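# Soltine opens its doors, and its robot takes its time

2022-06-14

JUKULHAM. Soltine let the public into its Tadside workshop for an afternoon this week, and 18 people signed up to watch a two-armed robot sort metal computer parts. They got a talk, coffee, a fairly long wait and then the robot.

The company has been telling local businesses since April that machines with hands, as opposed to the suction cups and simple clamps most shops use, will soon take over the dull end of parts handling. Its flyer for the open day promised "a robot that picks like a person." A few of those who came have paid people to pick parts for years, and they had questions.

Despina Panagiotou, who runs the demonstration program, spoke first. She said the aim was to have the arms move stamped brackets and backplates between trays without a person setting each piece in the same spot every time. Thin metal is hard for a machine, she said, because it lies flat and gives the fingers little to get under.

"We are not going to tell you it's finished," she said. "We think it's closer than people expect."

How close was harder to pin down. A slide put the number of practice picks so far at 904. Asked how many of those had gone right, Panagiotou said the team was still deciding what to count as a good pick. If the part ends up in the right tray but gets dropped on the way, she said, one engineer calls it a success and another doesn't. That may be a fair point in a lab. A shop owner looking at a price would want it settled first, and there wasn't a price either.

The firm also would not say how much of the work the robot does on its own. Panagiotou said some runs are guided by a person and some aren't, and that the afternoon would include both. The runs were not announced as one or the other, so visitors had no way to tell which they were watching. When a man near the back asked for the next one to be called out ahead of time, he was told that was a good idea for the fall.

Sotiropoulos, the metal stamping shop two doors down, lent parts for the day and sent several of its staff over. They were polite about it. One of them, a packer who did not want her name used, said she had cleared a bin of brackets that morning before her first break and hadn't needed a slide to explain it. She did like the hands. "They look like they should be fast," she said.

They were not fast. The arms moved in short, careful steps, with pauses long enough for people to start talking among themselves. Soltine says the speed is held down when visitors are in the building, and that seems sensible, but it also means the public has yet to see the thing run at the pace the company talks about. No video of a full-speed run was shown.

The setup was plainer than the flyer suggested. Brackets went in a blue tray up on a metal shelf, with strips of tape stuck across the bottom of it, and a small cardboard box on the green cloth in front held a couple of backplates.

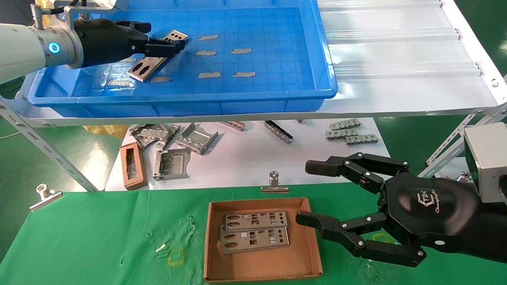
Panagiotou was asked twice about the order of the work and whether the same parts in a different tray, under different lights, would give the same result. She said the team changes the layout often and plans to publish its figures later in the year. She would not give a month.

There is public interest in the answer. Soltine has asked the town for a break on its rent at Tadside, and its letter says the project could support 18 jobs. The letter does not say what those jobs are, or whether they are new. Panagiotou said that side of things was handled by the front office, and the front office did not return a call.

The company says it will hold another open day once the figures are out, with room for 100 visitors. Sign-up is free and will be handled at the Tadside front desk. Parking is on the street only, and the side door sticks.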